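Section 6 of the Wultelel set-up guide. Applies to the simulated room and to the matching test room. Last revised 11 November 2023 by Chun-hung Shek.

## 6. Preparing the room before a first run

Complete this section before you load any task into Wultelel. It covers the room model, the keep-clear area, the reference lines, the shadow settings and the sign-off. Section 5 (installing the software) must be finished first. Section 7 deals with objects and fixtures and should not be started until the room has been signed off.

The same rules are used for the simulated room and for the physical one. A step that seems unnecessary in simulation, such as clearing the floor, is still done there. People who learn the steps on screen will repeat them with a real arm, and we want them to arrive with the right habits.

### 6.1 Who may do this work

- The operator sets up the room and runs the checks.
- The reviewer reads the log and signs the sheet. The reviewer can't be the operator.
- Anyone else may watch, but may not hold the pendant or change settings during a check.

If you are working alone, you can go as far as the end of 6.4. Stop there and wait for a reviewer.

### 6.2 Loading the room model

1. Start Wultelel and log in under your own name. Shared logins are not accepted for set-up work.
2. Open **Rooms** and choose **Clendidia base**. Do not start from a copy that someone has saved with objects in it.
3. Wait for the status bar to read READY. Moving the view before this can leave the walls at low detail until the next restart.
4. Check that the walls and floor are plain. The base room has no windows, doors, rugs or floor pattern. If you see any of these, you have loaded a different room. Close it without saving.
5. Save the room under a new name. Use your initials, the room name and the run number, with hyphens between them.
6. Write the new name on the set-up sheet.

**Note:** The base room is locked. If Wultelel lets you save over it, your account has the wrong permissions. Tell the reviewer and do not go on.

### 6.3 Setting the keep-clear area

The keep-clear area is the part of the floor where nothing may stand while the arm is powered. In simulation it is checked by the software. In the test room it is marked with tape and checked by eye.

1. Open **Limits** and set the arm to its parked pose.
2. Enter 300 in the **Margin** box. The unit is millimeters. This is added to the reach of the arm with the tool fitted, so enter the tool first if you haven't done so.
3. Press **Apply**. The log should show code 262 (limits accepted).
4. Remove any object from the floor inside the area, including objects that have been set to invisible. Hidden objects still count as contacts.
5. Press **Check floor**. If the log shows code 197, something is still inside the area. Open the object list, find it and delete it or move it out.
6. Run the check again until 197 no longer appears.

**Caution:** Do not shrink the margin to get rid of code 197. A smaller margin will pass the check and will then be carried into the file used for the physical arm.

Parts of the arm itself, and anything registered as belonging to it, are left out of the floor check. Loose items that have been attached to the arm by hand in the editor are not. Register them under **Tool parts** or take them off.

### 6.4 Checking the view and the reference lines

The reference lines help the operator tell where a wall ends and the floor begins when both are plain. They are drawn by the room model and have no effect on motion.

1. Turn the view toward the working corner.
2. Find the vertical line where the two walls meet. It should be continuous and should run up out of the top of the view.
3. Follow the base of the left wall. The line there should be dashed, with even gaps, and should meet the vertical line at the corner.
4. Look along the base of the right wall. In the base room this edge has no dashes. Leave it as it is.
5. Look at the left wall for a shadow. A soft shadow you can see the wall through is normal with shadows set to **Standard**. A solid black shape means the setting is wrong.
6. Sweep your eyes over the open floor from the corner back toward you. Note anything at the edges of the view and turn the view until you can tell what it is.
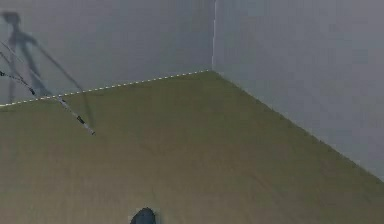
*Working corner during the view check. Dashed line along the base of the left wall, plain edge on the right, shadow at upper left.*

Step 6 is the one most often rushed. Something that shows only its top at the bottom edge of the view can't be judged from that view alone, and it must not be written down as "arm" or "tool" on a guess. Turn or lower the view first. If it still isn't clear, select the part and read its name in the object list.

The same goes for thin items. Cables can look like lines on the wall, and a cable that crosses the dashed line is easy to miss when the picture is soft. Raise the display quality to **High** for this check, even if you plan to run at a lower setting afterward.

**Note:** A shadow is not evidence of where a part is. Use it as a prompt to look for the part, then confirm the position in the object list.

If a reference line is missing:

- Check that **Show room lines** is on in the **View** menu.
- Turn the view a little to each side. Thin lines may drop out at low display quality.
- Reload the room. If the line is still missing, report a fault against the model and use another seat.

Do not draw your own line in the editor to replace a missing one. Lines added by hand become objects, and they will be picked up by the floor check.

### 6.5 Moving the arm for the first time

The reviewer must be present from this point on.

1. Say out loud that you are about to enable the arm, and wait for the reviewer to answer. Do this in simulation too.
2. Set the speed to the lowest step on the Panicker pendant.
3. Enable the arm. Keep your thumb over the stop key.
4. Jog each joint a short way in one direction and then back. Do one joint at a time.
5. Watch the cables as well as the arm. They should follow without being pulled tight or passing through another part.
6. Press stop while a joint is moving. The joint must halt and the pendant must show STOPPED.
7. Clear the stop and return the arm to its parked pose.

**Caution:** In the test room, no one enters the taped area between steps 3 and 7 for any reason. To pick something up, park the arm, switch it off at the wall cabinet and take the key with you.

**Caution:** A stop that works in simulation tells you nothing about the stop circuit on the real arm. The two are tested separately and have separate boxes on the sheet.

If the pendant loses its connection during a jog, treat it as a stop. Do not plug it back in until the arm has been switched off. In April we changed the pendant settings so that it no longer reconnects by itself, and older copies of this guide are wrong on that point.

### 6.6 Recording and sign-off

1. Export the log. Use the file name you chose in 6.2.
2. Save one still view of the working corner with the same name.
3. Fill in the set-up sheet. Leave no box blank. Write "not done" where a step was skipped, and give the step number.
4. Hand the sheet to the reviewer with the log open on screen.
5. The reviewer checks the margin, the last floor check and the stop test against the log, then signs.

A sign-off covers one room file and one tool. It has to be done again when:

- the tool or any registered tool part is changed
- the room model is updated
- the margin is changed, in either direction
- the arm has been moved to another stand
- a fault has been logged against the pendant

Keep the signed sheet in the Rasier folder next to the seat. Scans go on the shared drive, but the paper copy is the one that counts if the two differ - please don't tidy it away at the end of a run.

### 6.7 Common faults during room set-up

| What you see | What to do |
|---|---|
| Status bar never reads READY | Close Wultelel, check the license key, start again from 6.2 |
| Code 197 with an apparently clear floor | Show hidden objects, then repeat 6.3 from step 4 |
| Code 262 does not appear | Confirm that a tool is entered, then press **Apply** again |
| Solid black shadow | Set shadows to **Standard** and reload the view |
| Arm will not enable | Check for an uncleared stop on the pendant |

For any fault not in the table, stop work, park the arm if it can be parked safely, and write down the last line of the log before closing anything.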